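Pantry > Rudville Food Shelf > Questions We Get

Questions We Get

The Rudville Food Shelf is open to anyone who lives in Rudville, Flandard or the stretch of road between them that both towns claim when it snows and neither claims when it needs plowing. Answers below were last gone over on 15 Sep 2018 by Rajeshwari Rai, who would like you to read them before you call.

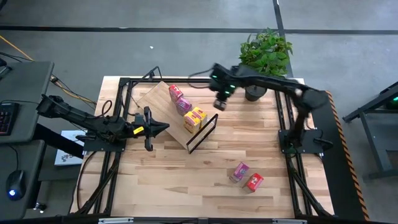
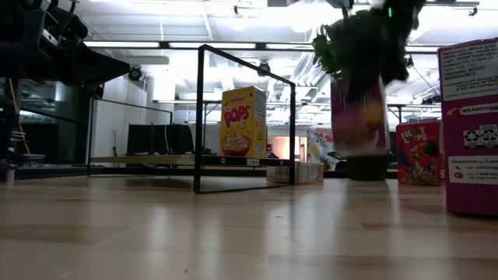 Boxed goods in the first photo, cereal in the second.

Do I have to prove I need it?

No. You give a name, a street and the number of people you feed. Teenagers count as one person each, though we have heard the arguments.

How often can I come?

Every 7 days. If you come on the sixth day we will be polite about it, and you will still have to come back tomorrow.

Can I pick what I get?

Mostly. You walk the shelves yourself and take what your household eats. Cereal is limited to 3 boxes a visit, and yes, a family-size box is one box. Please don't tell the people behind you in line.

What should I donate?

Things you would eat on a normal Tuesday-type evening: peanut butter, canned fruit, pasta, rice, tuna, cereal in an unopened box. We have enough pumpkin pie filling to last until the sun burns out. We also have 900 packets of soy sauce, given in good faith by someone who was clearing a drawer.

Do you take food past its date?

Canned and boxed goods, up to a point, and we decide where the point is. A can that was on sale when you got married is past it. Baby formula has to be in date.

My can is dented. Is it still good?

A small dent in the side is fine. A dent on the seam or rim, or any bulge at all, goes in your own trash, please, and not in our bin after dark.

Can my office hold a food drive?

Yes. Mudaliar Tire and Brake does one each April and last time brought in 500 items, most of them edible. We lend out barrels. We'd like the barrels back.

Do you deliver?

Only in Poltstead, and only to people who can't get out. Call and leave a message with your address. Say the house number slowly. Then say it again.

Can I give money instead?

You can. We buy by the case and get a better price than you do, so a check goes further than the creamed corn you were about to bring. Checks go in the slot by the side door. The slot by the front door belongs to the dentist.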